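The Kelemen House

Lajos Kocsis drove up to Jatville in August to sell his aunt's house. The road took most of the day. He stopped once for gas and once because a truck had lost a load of gravel on the bridge, and he sat with the windows down while two men shoveled it back.

The key was where the lawyer had said, under a brick by the pump. The kitchen smelled of onions and old paper. He opened the windows that would open and put his bag on the table.

His aunt had kept the books for the Stemora quarry until it closed. After that she had kept them for herself. There were ledgers in the pantry, on the stairs and in the bathtub of the upstairs bathroom. He took one to the back step and read it while the light lasted.

She had written down everything. Eggs, stamps, a new hinge. Under a heading that said Kelemen she had entered 300 every spring, with no note of what it was for. He went through four more ledgers and found it in each of them.

In the morning a woman came across the field with a pail.

"You're the nephew," she said.

"Yes."

"I'm Kelemen. I've been taking the plums. She let me."

"Take them," Lajos said. Then he asked her about the money.

She put the pail down. She was younger than he had expected, and she had a burn scar on one wrist.

"That was for the well," she said. "Your aunt's well went bad the year of the blasting. My father ran a pipe from ours. She said she'd pay for the water and he said she wouldn't, so she paid my mother."

"Every year?"

"Every year. My mother bought a piano with it in the end."

He asked if the pipe was still there. She said he had washed his face in it that morning.

The agent from Staravetti came at noon in a clean car. He walked through the rooms without touching anything and asked about the water. Lajos told him it came from next door.

"Is that in writing?"

"It's in the ledgers."

"That's payment. I mean a right to it."

Lajos said he didn't know. The agent wrote something on his pad and said that a house without water was a different price. He named the price. Lajos said he would think about it, and the agent drove away.

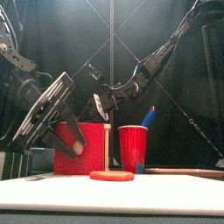 He spent the afternoon in the pantry, taking ledgers down and putting them back. Behind the last row was a cookie tin with her receipts, and under the receipts was a letter from Kelemen's father giving her the water for as long as the house stood. It was one line and a signature. He held it at the edges, as lightly as the two black fingers pinch that small rounded beige thing in front of the red box, and carried it to the window to read it again. The ink had gone brown. He copied the line onto the back of a gas receipt and put the letter back in the tin.

Kelemen was up a ladder when he walked over. He told her what he had found.

"I could have told you that," she said.

"The agent wanted it in writing."

"Well, now he's got it." She handed down the pail. "Are you going to call him?"

Lajos held the pail. It was half full and heavier than it looked.

"Not today," he said. "What did she play? Your mother."

"Hymns, mostly. Badly."

She came down and moved the ladder to the next tree, and he steadied it while she climbed.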